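Baven: Emergency Call and Ambulance Handover Records

Version 6

Overview

Baven is a table of emergency medical calls and the ambulance handovers that followed them, collected from the dispatch desks of two districts, Haredau and Baert. Each row is one call. The table was built to study how long crews are held at hospital doors and how that delay affects the next call in the queue. It is maintained by Femke Van Damme. Hilde Vandenberghe wrote the cleaning scripts and answers questions about the time fields.

The release contains no patient names, phone numbers, street addresses or free-text notes.

Contents

calls.csv: one row per call
handovers.csv: one row per arrival at a hospital
stations.csv: station codes and districts
codes.txt: list of priority and outcome codes
CHANGES.txt: changes by version

Join calls.csv to handovers.csv on call_id. A call can have no handover (patient treated at home, call canceled) or more than one (transfer between hospitals on the same job). Do not assume a one-to-one match.

Fields in calls.csv

call_id: random string, stable between versions
district: H or B
priority: 1 to 5, where 1 is the most urgent
t_answer: call picked up by the desk
t_assign: first vehicle assigned
t_scene: first vehicle on scene
station: code of the station that sent the first vehicle
outcome: see codes.txt

Fields in handovers.csv

call_id: as above
t_arrive: vehicle stopped at the hospital
t_accept: patient accepted by hospital staff
t_clear: crew free for the next call
hospital: one of 8 codes

All times are in minutes from midnight on the first day of the extract. Actual dates were removed. Day of week can be recovered by dividing, and this is intended.

How the times were recorded

t_answer and t_assign come from the dispatch system and are set by software. t_scene, t_arrive and t_clear come from a button press in the vehicle. t_accept is typed in by the crew after handover, so it is the weakest field in the set. Crews in Baert tend to enter it in steps of five minutes. Crews in Haredau have a second button for it, and the values there are smoother.

Where t_accept was later than t_clear, the script sets it to missing and writes 1 in the column accept_fixed. Negative gaps between t_answer and t_assign were left as they are. They come from calls passed between desks with clocks that did not agree.

Jolleck

Jolleck is the small program that loads the tables, checks the joins and prints delay summaries by hospital and hour. It is kept in the folder of the same name. It needs Python 3 and no other packages.

python jolleck.py --check
python jolleck.py --summary handovers.csv

The check step stops at the first bad row. Use --all to list every bad row instead. Memory use is low, but the summary step reads the whole file twice.
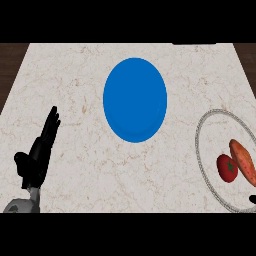

Rendered view: white marble tabletop, dark brown wood beyond.

Known problems

Repeat calls about the same patient are separate rows. The desks link them by hand and the links were not exported. Any count of patients taken from this table will be too high.

Station 88 is a placeholder used by the Haredau desk when a vehicle was already on the road. Leave it out of any work on travel distance.

Priority can be raised or lowered during a call. Only the last value is kept. A call that began as priority 4 and ended as priority 1 looks like a slow response to an urgent call, and there is no column to tell the two apart.

Outcome code X means the field was blank at the source. It does not mean the patient died.

Suggested use

Suitable for queue models, handover delay by hour of day, and teaching. Not suitable for ranking hospitals, since the case mix is not recorded, or for judging single calls. Report medians along with means. A few handovers run to over 6 hours and will pull the mean up.

Changes in this version

Duplicate rows in handovers.csv removed.
accept_fixed added.
Hospital codes renumbered. Old codes will not match.
Check step now reads files with Windows line endings.

Contact

Send errors to Femke Van Damme with the call_id and the version number. Do not send extracts from other systems.

Last updated 9/24/18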